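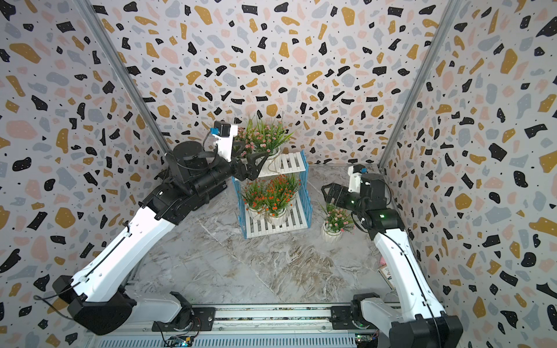
It's slower than my mother, said Zsófia Fülöp, loud enough that the whole front row turned around, and my mother is ninety and does her own window boxes.

I wanted to crawl under my chair! I'd begged to get her into the Nundach open day (they only let in 20 people at a time, and there was a line down the stairs), and she'd been talking since the coat rack. But the young man at the controls, Ottó, just grinned and said her mother was welcome to apply.

So we watched. There were two arms, one on the left and one on the right, and between them a little plant stand with blue sides, the kind my aunt kept by the bathtub. I'd come expecting cars, I guess, or welding. Sparks, anyway. But they'd picked flowers, and I have to say that after five minutes I was leaning so far forward that my program slid off my lap and I let it go.

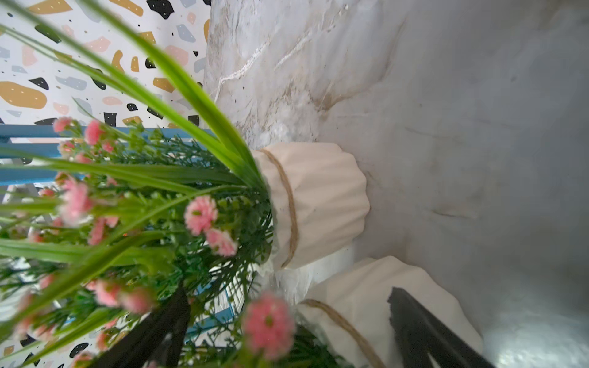
Zsófia had gone quiet by then, and in the 46 years I've known her I could tell you every time that's happened. I looked over and she was holding her purse with both hands like we were on a boat.

"They're fake, right?" she whispered. "The flowers?"

"Of course they're fake."

"Then why am I so nervous?"

I didn't have an answer, so I gave her a peppermint. Behind us a boy was asking his father if the robot knew they were fake, and the father said to ask the lady, and the boy wouldn't, so Zsófia stuck her hand up and asked for him. The lady was Rozália Vida, she had it on her badge, and she thought about it for so long that I liked her right away. She said no, it didn't, and she'd never thought to tell it.

Well, that got a laugh. Then she wanted to know if anybody would like to come up and try steering, and you can guess whose hand was still in the air.

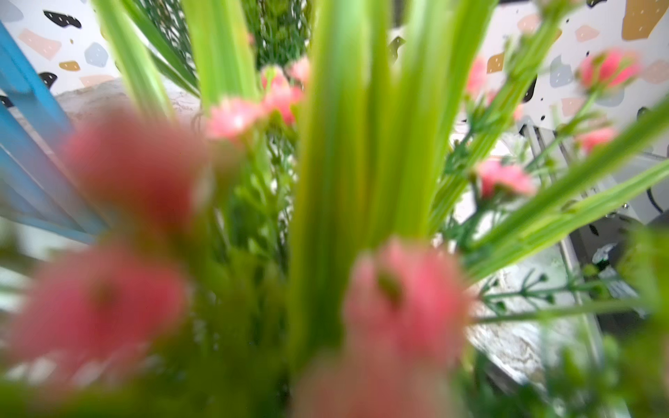
I should say here that Zsófia backed her Pelleo into the same mailbox twice last September. I should also say that she was wonderful! Ottó stood at her elbow saying "little more, little more, now easy," and she had her tongue between her teeth, and the whole room was breathing along with her. Even the boy was standing on his chair.

When her turn was up she wouldn't let go of the handle. Ottó asked nicely, then Rozália asked nicely, and finally I had to go up there myself, past all those people, and say, "Zsófi, the bus."

"There's another one in 40 minutes," she said, and she didn't look around.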